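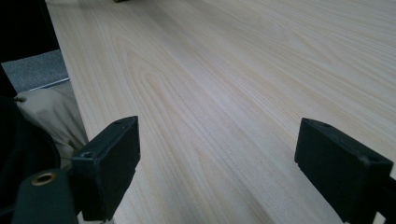
Handgeführter Greifer am Tisch, Backen offen

Handgreifer-Schichten: Was bleibt danach für uns übrig?

Bei uns (Mirkov, Kleinteile) sollen im August zwei Tische auf Aufnahmen mit Handgreifern umgestellt werden. Man führt den Greifer selbst, die Bewegungen werden gespeichert, und daraus soll später die Anlage lernen. Der Projektleiter spricht von »Entlastung«. Von den 38 Leuten in der Halle hat dazu bisher keiner etwas Schriftliches gesehen. Hat das jemand schon mitgemacht? Wird man für die Aufnahmen extra bezahlt, und was passiert mit den Stellen?

Viera Procházka, 2023-03-23 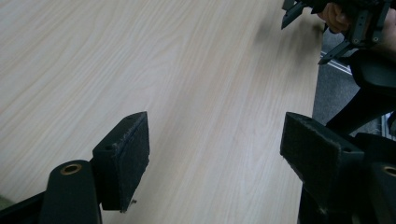 Fachgruppe Montage und Arbeitsorganisation

Bent Briem
Bei Ivel läuft das seit dem vorigen Sommer. Verlangt waren 600 Durchgänge pro Woche und Tisch, immer derselbe Griff, und die Stückzahl in der normalen Montage sollte trotzdem gleich bleiben. Zulage gab es keine. Nach einer Schicht merkt man das Handgelenk, weil man den Griff dauernd umfasst und langsamer arbeitet als mit den Fingern. Von der versprochenen Anlage steht bis jetzt ein Fundament.
Lasst euch vor dem ersten Tag schriftlich geben: Pausenregelung, wem die Aufnahmen gehören, ob man einzelne Personen daraus auswerten darf. Den letzten Punkt wollte man bei uns erst gar nicht besprechen. Falls ihr einen Betriebsrat habt, geht hin, bevor die Tische umgebaut sind.

Fitodberg
Alles halb so wild. Bei uns hat auch keiner seine Stelle verloren.

Pillai
@Fitodberg: Wie lange läuft es denn bei euch? Bei uns hieß es das im ersten Jahr auch. Danach wurden befristete Verträge nicht verlängert, das taucht in keiner Statistik als Kündigung auf. Ich würde nach den Befristungen fragen, Viera.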